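Plokel word list: household and workshop terms

Hello, and thank you for stopping by. Plokel is a small dictionary of everyday words for tools, kitchen things and odds and ends, gathered from people in and near Zendham who were kind enough to tell us what they call them at home.

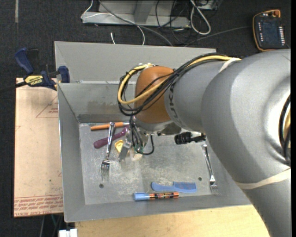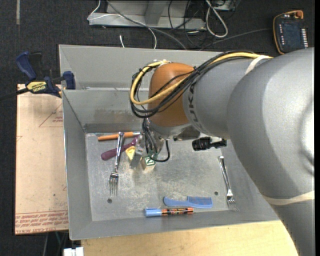 What you get

The main file, words.csv, holds 645 entries, one to a line. Each has a headword, a plain meaning, any other spellings we were given and a short note on where the word is used. A second file, sayings.csv, has 212 phrases — mostly grumbles about the weather, I'm afraid, though there are some lovely ones about bread.

How it was gathered

We left paper slips at the Dabbas tea room through October and typed them up on Thursday evenings. Spellings are kept just as they were written, even where two slips from the same house disagree.

Known gaps

Gardening words are thin, and some 30 entries still have no meaning beside them. Please don't fill these in by guessing! An empty box is far more use to us.

Using the files

Both are plain UTF-8 and open happily in any spreadsheet. If the accents look odd, choose UTF-8 when importing. The older Vullix export is still in the archive folder, but it lacks the place notes.

Corrections are very welcome — put the headword in the subject line and tell us where you heard it.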